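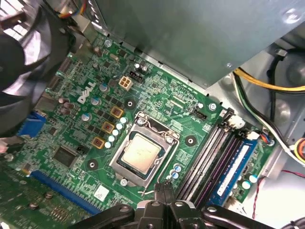 Alby Rakena reckons this section should start with the memory and leave the processor till last, seeing most of the dead towers coming through Uswood only ever wanted their sticks reseated. Fair call. Order swapped in this version. If you've got an old printout with the CPU first, bin it.

Section 4. Memory and processor

Covers the full-size towers with the lever-type CPU socket. Small form factor jobs are in Section 7, the drive cage has to come out first and it's a different order altogether.

4.1 Before you open anything

1. Shut down properly if it still boots. If it doesn't, hold the power button in until the fan stops.
2. Switch off at the wall. Pull the power lead, then the monitor, then everything else.
3. Press the power button again with the lead out and hold. Count to 30. Let go.
4. Tower on its side on the bench, open side up. Mat underneath, not a towel.
5. Wrist strap on, clip to bare metal on the case. Paint doesn't count.
6. Enter the job in Citia and set status to OPEN. Serial first, then the fault as the owner worded it – don't tidy it up.

CAUTION: Case edges are sharp along the drive bays. Sleeves down.

Note: take a phone pic of the cabling before you unplug any of it. You will not remember which way the front panel lead went.

4.2 Getting to the slots

1. Side panel off. Put the screws in the tray with the job number on it.
2. Move ribbon and power cables out of the way. If one is tight across the board, unplug it by the plug, never by the wires.
3. Blow the dust out. Short bursts, can upright. Hold any fan still with a finger or a pencil while you do it.
4. Have a look at the capacitors while you're there. Flat tops good. Domed tops, or brown crust round the base – stop, write CAPS in Citia, put the tower on the bottom shelf. We don't do board repairs on this bench.
5. Graphics card in the way? Take it out. One screw at the bracket, then the catch at the end of the slot, then straight up. Into an anti-static bag and label it.

Note: don't lean on the graphics card while reaching over for the memory. It flexes.

4.3 Memory out

1. Find the latches at the ends of the slot. Open both outward with your thumbs.
2. The stick pops up a few millimetres. Lift by the ends.
3. Write down which slot it came from. Slot numbers are usually printed on the board beside them, tiny, torch needed.
4. Read the label. Size, type, speed into Citia. Label missing or rubbed off, write UNKNOWN and test it on its own later.
5. Wipe the gold edge with a lint free cloth and a drop of isopropyl. Let it dry. No erasers please, whatever you saw online, the crumbs end up in the slot.
6. Check inside the slot with the torch. Fluff comes out with a burst of air. Nothing metal goes in there, ever.

CAUTION: Never force a latch. If one won't budge there's generally a cable or the end of a card behind it.

4.4 Memory in

Slots get filled as pairs. On boards with two latch colours, colour tells you the pair, so go by that and not by which ones happen to be side by side. Most want the white pair first. Service sheet for the model wins if it says otherwise, sheets are in the Pangaribuan binder on top of the filing cabinet (named for the place that gave us the binder, don't ask for it under P for PC).

1. Latches open, both ends.
2. Line up the notch in the stick with the bump in the slot. They're off centre, it only goes one way.
3. Stick square in the slot, then press down at both ends together. Firm. You want a click from each latch.
4. Latches should close up by themselves. If one hasn't, the stick isn't home. Take it out and start over, don't pull the latch shut over it.
5. Same size and speed in each pair. Mixed sizes will mostly run but we don't send them out that way.
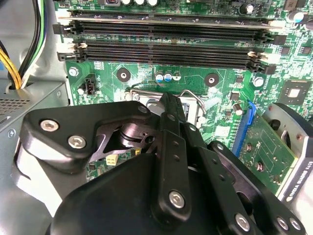
6. Run a finger along the top edge of each stick you've fitted. Level all the way. One end sitting proud is the commonest reason for a tower coming straight back to us, and it takes no time to check.
7. Unused slots: leave empty, latches closed so they don't catch on a sleeve or a cable.

If memory was the only job, go to 4.7. Still dead after that, come back and carry on with 4.5.

4.5 Processor out

Only if the tower won't post with known good memory, or the heatsink paste has gone to chalk. Otherwise leave it be.

1. If it boots at all, run it for a few minutes first so the old paste softens. Then power off and do all of 4.1 over again, including the count.
2. Unplug the CPU fan from its header. Remember which header.
3. Heatsink screws: loosen in a cross pattern, a bit at a time each. Don't fully undo one corner and leave the rest tight.
4. Twist the heatsink gently side to side before lifting. If it's stuck, twist more. Do not yank.
5. Heatsink upside down on paper towel.
6. Clean the top of the processor while it's still clamped in. Isopropyl and a coffee filter. Work in from the edges so nothing gets pushed down the sides of the frame.
7. Read the part number off the lid once it's clean. Faint on a lot of them, tilt the torch. Into Citia.
8. Lever: push down slightly, out sideways to clear the hook, then let it come up slow. It is under spring tension, keep hold of it.
9. Lift the frame. Pick the processor up by its edges, straight up. Straight into the plastic clamshell, gold side not touching anything.

CAUTION: Socket pins are hair thin and bend if you breathe on them. No cloth, no air can, no fingers. Got a cover, put it on. Bent pin means a dead board and we don't have spares.

Leave the small screws on the socket frame alone. They hold the frame to the board and there's no call to undo them for any of this.

4.6 Processor in

1. Check the two notches on the edge of the processor against the socket. Also the little triangle in the corner.
2. Lower it straight in. It drops flat under its own weight. No pressing, no sliding it about.
3. Frame down, lever down, lever under the hook. The lever takes a fair bit of push and may creak, normal. What's not normal is the processor sitting crooked before you close it. If crooked, stop and lift it out.
4. Paste. Pranuslow, the grey tube. Blob in the middle of the lid, size of a grain of rice or a bit over. No need to spread it.
5. Heatsink on, straight down onto the mounting points. If you have to lift it again, clean everything off and do fresh paste.
6. Screws in the cross pattern, few turns each, till they stop. Not gorilla tight.
7. Fan plug back on the header. Check twice. A board will often refuse to start without it and then everybody blames the processor.

Note: use-by on the Pranuslow tube is printed on the crimp. The one open tube lives in the drawer, cap on tight, not on the bench.

4.7 First power up

1. Graphics card back in if you took it out. Screw and all.
2. All cables back, compare with your phone pic.
3. Tray check. No screws left over. A spare screw is somewhere it shouldn't be, find it before you plug in.
4. Strap off, power lead in, monitor and keyboard only. Panel stays off for now but hands out of the case.
5. Power on and wait. Black screen for nearly 40 seconds is OK the first time after a memory change. Don't go hitting the button.
6. If you get a message about memory size changed, that's expected. Go into setup, check the total, save, exit.
7. CPU fan spinning? Has to be. If not, off at the wall straight away.
8. Start the memory test off the USB stick. Leave it for a full pass, longer if you're going to lunch anyway.

4.8 If it doesn't come up

Beeps or a blinking power light: write the pattern down exactly, look it up on the service sheet. Don't guess from memory, patterns change between models.

Fans run, nothing on screen: monitor into the right port? With a card fitted, use the card's outputs. Then try one stick only, in the first slot. Then the other stick in the same slot.

On and off again over and over: memory not seated, or the separate CPU power plug near the socket was never pushed back in. Check the plug first, it's quicker.

Nothing whatsoever: wall switch, switch on the back of the supply, front panel cable. In that order.

Clock wrong on boot, settings forgotten: coin cell. Section 5.

Overheating warning after a CPU job: heatsink is crooked or there's no paste. Back to 4.6 step 4, clean surfaces, fresh blob.

4.9 Closing the job

1. Power off, lead out. Cables tied back clear of the fans. Side panel on.
2. Citia: parts changed, test result, your initials. Set status to TESTED. If the test threw any errors at all it is not TESTED, it's HOLD.
3. Pulled sticks that failed go in the red tub. Good spares get bagged with the size written on the bag – big letters, the label on the stick is no use to anybody digging through the drawer.
4. Tower to the out shelf, job slip taped on the top and not over the vents.

Drives and coin cell next, Section 5. Leave the strap where you found it.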